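会擦洗手池的机器，离我们家还有多远

Zuzanna Zieliński家的厨房里，最让她头疼的是一只炖锅。锅底有一圈焦痕，她用钢丝球蹭过，用小苏打泡过，最后还是用指甲一点点抠下来的。她做机器人操作研究已经很多年，白天在实验室里让机械臂学着端杯子、叠毛巾，晚上回家对着这只锅，脑子里还在算：这一下要用多大的力，手腕该往哪边偏，什么时候该停。

“停，是最难的。”她对我说，“你怎么知道它干净了？你用手摸一下，滑的，就知道了。机器摸一下，得到一串数字。”

我跑了将近三个月，去看各种各样会干家务、会干车间杂活的机器，出发时带着一肚子怀疑，回来时兴奋得睡不着。先说清楚，我没有看到哪台机器能让我明天就辞掉自己这个不称职的家务工。可是我看到的东西，比我五年前以为的要多得多，也有意思得多！

第一站是Tridero，一家给中小工厂做自动化的公司，办公室在一栋旧纺织楼的二层，楼道里还留着当年的布匹吊钩。Timo Rathjen在那里管现场部署，说话极快，走路更快。他带我去看一条装配线的末端，那里有一台机械臂，负责把零件从周转箱里一个一个拣出来，翻到正面，放进托盘。

听上去平平无奇，对吧？可这正是工厂里多年来一直留给人做的活。零件在箱子里乱七八糟地堆着，互相勾着，反着光，箱底还常常垫着一张皱巴巴的油纸。传统的自动化喜欢一切都摆得整整齐齐，而周转箱从来不整齐。

我站在旁边看了一个多小时。那天它总共拣了1223个零件，Timo把数字念给我听的时候，语气像在报孩子的考试成绩。中间它卡住过几回，一次是两个零件咬在一起，它提起来，晃了晃，放下，换了个角度再提，成了。我差点鼓掌。

“以前这种时候它会一直试同一个动作，试到有人来按停。”Timo说，“现在它会换个法子。换的法子不一定对，但它肯换。”

他也不讳言做不到的事。每个班次结束后要清台面，把铁屑扫掉，把抹布拧干，擦一遍导轨，再把散落的垫片归位。这些收尾的杂活加起来不到半小时，机器一样也没接过去。Timo算过一笔账，为了扫铁屑专门配一套末端工具，再加上调试，远不如给当班师傅一把好刷子划算。我问他那位师傅怎么看，他笑着说，师傅希望机器先学会拧抹布。

拧抹布这件事，我后来在每一站都会听到。

软的东西，是这个行当里的老冤家。一个杯子，你从哪边看都是那个杯子；一块布，每抓一次就变一个样。它会折，会卷，会粘在别的东西上，吸了水以后分量也变了，垂下来的样子也变了。你没有办法给一块布画一张图纸，告诉机器“它就长这样”。

Shakuntala Jaiswal对这一点体会最深。她在Awasthi做洗衣房自动化，客户多半是酒店和养老院。她给我看过一段叠毛巾的过程，机器把毛巾拎起来，找角，找不到，转一圈，又找，终于捏住了一个角，再顺着边去摸另一个。我看得屏住呼吸。人叠一条毛巾只要几秒钟，它用的时间够我泡一杯茶，可是叠出来的边缘居然比我叠的还齐。

“刚开始那阵子，它叠出来的东西像一只被踩过的鸟。”Shakuntala说。现在她敢让它独自叠小方巾和枕套了，浴袍还不行。浴袍有袖子，有腰带，腰带还总是打着结。她手下的人给浴袍腰带起了个外号，叫“年终奖杀手”。

她还带我去看分拣台。脏床单从袋子里倒出来，有时候裹着一只拖鞋，有时候裹着电视遥控器。人一摸就知道里面有硬东西，机器也开始有一点这样的“手感”了，夹爪合拢时阻力不对，就把那一团放到一边等人来看。她说误报不少，不过宁可多看几眼，也不想再把遥控器送进烘干机。

从洗衣房出来，我迷上了“擦”这个动作。

擦桌子算是入门，平面，力气均匀，一来一回就行。擦灶台要难一些，有炉架，有缝，有油。最折腾人的，几位研究者不约而同地提到了卫生间：到处是弧面，到处反光，地方又窄，白瓷上一滴水和一个污点看起来差不多。摄像头看一只亮闪闪的水龙头，看到的有一半是屋子的倒影。

Ilham Teoh偏偏就选了这里。Ilham在Grostinel带一个小组，专攻清洁，用的是双臂机器人，目标写在白板最上面，一句大白话：“把洗手池擦到我妈肯用。”Ilham的母亲据说标准极高，牙膏沫干在池壁上的那种小白印，隔着老远都能看见。

训练的办法，外行听了会觉得有点笨。先由人来操控机械臂做示范，一遍一遍地擦，这次污渍在左边，下次在右边，这次是咖啡，下次是粉底液，布也换着用，厚的薄的都来。机器从这些示范里学，学完了自己上手，擦坏了，再补示范。到我去的时候，光是洗手池这一项，小组已经攒下了2372段示范。Seema Kushwaha是做示范做得最多的人，她说自己现在去饭馆洗手，都会忍不住琢磨那个池子该从哪个角落下手。

“池底好办，难的是往上拐的那一段。”Seema比划给我看，手掌贴着空气转了个弯，“布在池底是平的，到了弧面，你手腕不跟着转，就只剩夹爪的一个角在蹭。人不会去想这件事，手自己就转了。” 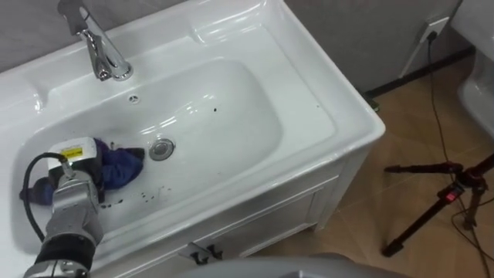
夹爪攥着一块深蓝色的布，伸进白瓷洗手池；池底还留着一片深色斑点。

我最喜欢的是布的问题。夹爪抓着布往下压，布会鼓成一团，真正贴着瓷面干活的，可能只有很小的一块。小组试过把布缠在夹爪上，试过夹海绵，也试过专门做一个擦头，最后还是回到了一块普通的抹布。Ilham的理由很朴素：家里有什么就用什么，总不能让人为了擦个池子，再去买一套机器专用的家什。

这个选择让事情变难了，但我听了特别高兴。家务难就难在它发生在别人的家里，东西的摆法、用的牌子、抹布的新旧，全都不归工程师管。一台只能在它自己那套装备里干活的机器，搬进我家那间转身都费劲的卫生间，大概第一天就得歇菜。

那么，擦得怎么样呢？我问得很直接，Ilham答得也直接。散落的小点子，大面积的水渍，多半能擦掉；龙头根部那一圈和排水口的金属边，常常漏。有时候布已经脏了，它还在用同一面擦，于是越擦越花。人会把布翻一面，这个再自然不过的小动作，小组正在从头教起。至于什么时候算擦完，眼下靠的是擦完以后再看一眼，看不见斑点就收工，所以那些透明的、滑腻的皂垢，它基本上发现不了。

这就又绕回到Zuzanna的那口锅。看得见的脏，机器越来越会对付；摸得着的脏，还早。

我把这一路的见闻讲给她听，她问得很细，尤其问布脏了以后怎么办。她自己正和Flakano的几个人一起试一种带触觉的指垫，想让夹爪在擦的时候能感觉到“涩”和“滑”的差别。第一批样品不耐泡，沾了几回清洁剂就起皮，新的一批要等到12月才能拿到。她给我看旧的那批，软软的，比指甲盖大一点，边上已经翘了起来。我捏了捏，想象它隔着一层湿抹布去摸一只池子，觉得这件事又荒唐又迷人。

常有朋友问我，到底哪一年能买到会干家务的机器。我给不出年份，只能按活儿来说说我的印象。拣东西、搬东西、把盘子放进洗碗机，这些已经相当像样，换一间陌生的厨房会慢下来，但往往还做得成。叠小件，可以，请耐心。擦平面，可以。擦洗手池，能擦个大概，得有人跟在后面收尾。刷锅、拧抹布、给被子套被套，先别指望。顺便说一句，套被套这件事我自己也常常钻在里面出不来，所以对机器格外宽容。

还有安全，还有价钱，还有坏了找谁修，每一样都够另写一篇。Timo提醒我，工厂里的机器停一会儿，有人会走过去看；家里的机器攥着一块湿布停在卫生间门口，而屋里只有一位腿脚不便的老人，那就完全是另一回事了。Shakuntala的客户里有养老院，她对这句话点了好几次头。

离开Grostinel的那天下午，Seema又录了几段示范，我在旁边看着，手痒，问能不能让我试试。她把操控器递过来，我很有信心，毕竟擦了几十年的池子。结果第一下就压得太重，布从夹爪里滑了出去，第二下我忘了转手腕，第三下总算擦到了点什么。Seema看了看池底，说这段不能要，然后很和气地问我，平时在家是谁打扫卫生间。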